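Cloth Handling at Wuketbridge: A Small Gallery

Welcome, and thank you for stopping by! We have spent a good part of the winter teaching a robot arm to deal with fabric, and so many friends of the lab have asked to see how it looks up close that I finally sat down and made this page. Cloth is a wonderful, maddening thing to work with – it never hangs the same way twice, and a wrinkle that was on the left a moment ago can turn up somewhere else entirely.

The method, which we call Skaltomell, learns from people guiding the arm by hand. Parisa Nikzad and I gathered 1783 demonstrations between us, using 21 different pieces of fabric, and set aside 400 of them for testing.

Gray cloth, from the wrist camera

Our red fingers with their black, grainy pads, open below the sloping hem. The long diagonal fold is just the sort of thing that used to send our older edge finder off in the wrong direction.
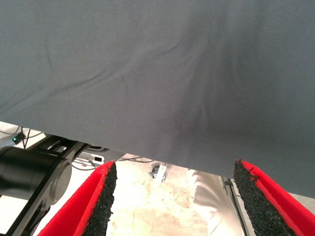

What we have learned so far

The wrist view matters more than we expected. When we trained with the overhead view alone, the arm missed the hem far more often, and adding the close view helped most with plain, dark fabrics. Thin, slippery ones are still a headache, I'm afraid, and Parisa has her own ideas about those – we are trying softer pads next.

The write-up is with our friends at Lambert for comments, and more pictures will go up here once the second arm in Gisau is running.

Page updated February 21, 2022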